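Search talks Search
Speaker notes: collecting two-arm demonstrations for Helmy

Slide 1. Scope
The Premero set covers one family of tasks: small stationery in and around a hinged pencil case. Two arms, one fixed view, one operator per session. Say early that the talk covers collection only. Training results are in the Prinora talk.

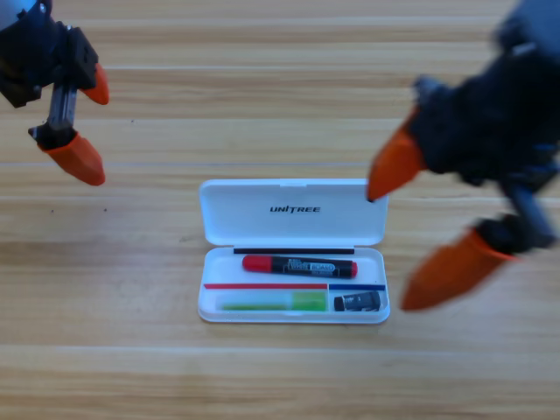 Slide 2. What counts as an episode
An episode starts with both grippers clear of the case and stops when the operator releases the pedal. We record 50 episodes per layout, then change the layout. Failed grasps stay in, with a flag. Corrections stay in too — the policy needs to see recovery.
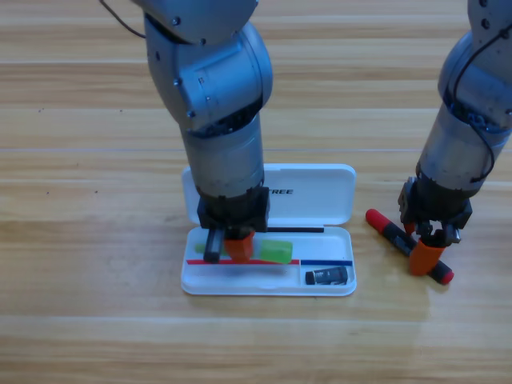

Page last changed 2025-06-05

Slide 3. Labels
Each arm gets its own phase track: idle, approach, contact, carry, release. Do not merge the tracks. In the first batch we used a single track, and handling by one arm while the other waited came out as noise. Relabeling took 9 working days. Mention the translucent green item in the tray as a hard case for segmentation; its outline fades against white plastic. 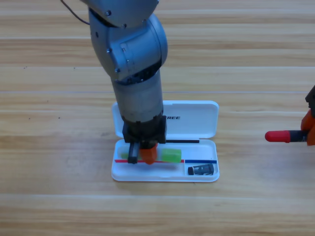
The second cost is occlusion. A forearm over the lid hides part of the lettering, so the lid text cannot serve as a pose reference in every sample. We dropped it in August and now track the tray rim and the red and blue divider.

Slide 4. Rejection rules
Reject for dropped samples, clock drift between arms, or a case that has left its marked area. Piltgate runs 2 review passes. Keep this slide short and leave 7 minutes for questions.

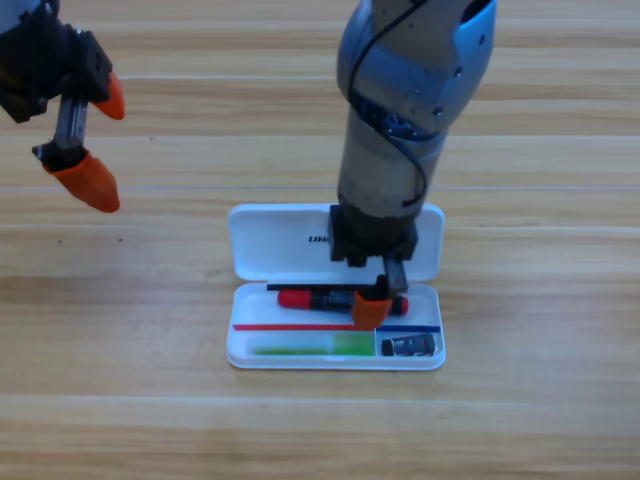
Fingertip at the red-capped marker, upper compartment; left gripper open.

3 shares | 0 comments

Related
Prinora: training on mixed-quality episodes
Pedal timing and episode boundaries
Fixed views and occlusion at Piltgate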